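Home » Guides » Clothes and Laundry

How to get through a heap of clothes (without buying anything first)

Most advice on sorting clothes wants you to spend money before you've picked up a sock. Matching hangers, fabric boxes, a label maker. I tried the Plundlow folding board a while back and it made very neat T-shirts at about a third of the speed of my own hands. It now lives under the sink. A reader, Zdenka Milošević, wrote to ask what I do instead, so this is the long answer.

What you need

A flat surface you can stand at. A table is better than a bed, whatever the bloggers say, as a bed is too low and you will end up sitting on it.
One bag for things that are leaving the house.
A kitchen timer or your phone.
A damp cloth or a lint roller for dark knits. The cheap roller is fine. I have used the Grarka one and the supermarket one and couldn't tell you which was which.

Step 1. Leave the heap where it is

You will read that everything must be tipped out on to the floor so you can "see what you own". I don't believe this helps anyone. Seeing what you own is how you end up making tea. Leave the heap in its corner and take from the top.

Step 2. Clear a patch of table

It doesn't have to be the whole table. Push chargers and cables to one side and wind them up another day. You want a space wide enough to lay a jumper out with its arms folded in, and that's all.

Step 3. Take out the dark knits and anything with fluff on it

I do these first. Black ribbed things pick up every pale hair going, and the longer they sit against fleece or fur trim the more brushing you have coming. Lay them flat on the table one at a time. Don't hang them. I have heard the case for padded hangers and I have also seen the shoulders afterwards.
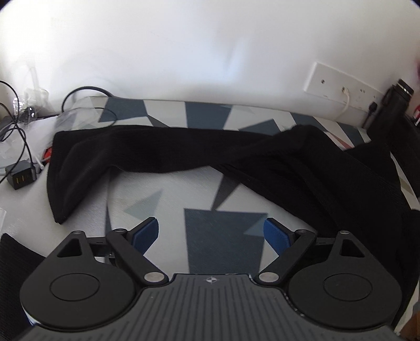
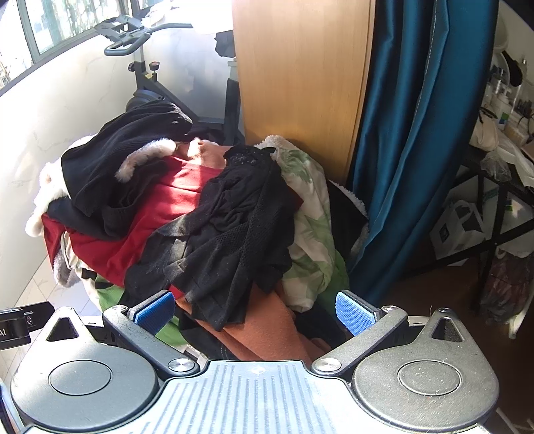
Black ribbed knit on the patterned cloth in the first, and the heap in its corner in the second.

Step 4. Fold the knits

Face down, smooth the ribs so they run straight, then one side in to the middle with the sleeve laid back along it. Same on the other side. Fold up from the hem in thirds if your shelf is shallow, in half if it isn't. Rolling is supposed to save space. In my drawers it saved none, and the rolls came undone whenever I pulled one out.

Scarves get folded in half lengthways and then in half again until they fit.

Step 5. Fur trim and fleece

Check whether the trim comes off. Plenty of it is held on by buttons or a zip hidden under the collar, and a coat stores far better without it. If it's matted at the ends, use a soft brush when it is fully dry and go with the pile. The special trim brushes sold by Somogyi look to me a lot like baby hairbrushes. Read the care label before washing any of it.

Step 6. Everything else, in 60-minute goes

Set the timer and stop when it rings, even if you're on a roll. I make two sorts of stack, wearing now and wearing when it's cold, plus the bag. Three "maybe" piles is a way of putting the heap back together in a different shape.

If a thing needs mending, it goes in the bag unless you'll thread the needle this week. I am strict about this and still own a skirt with a pinned hem.

Step 7. Put the stacks away the same day

Winter things can go on the top shelf or under the bed in a clean pillowcase. Akinyi Chege swears by vacuum bags, and for duvets I'd agree with her. For wool I wouldn't – mine came out in October with creases that took days to drop.

Does it stay sorted?

For a while. The corner fills up again, more slowly if there is a basket standing in it.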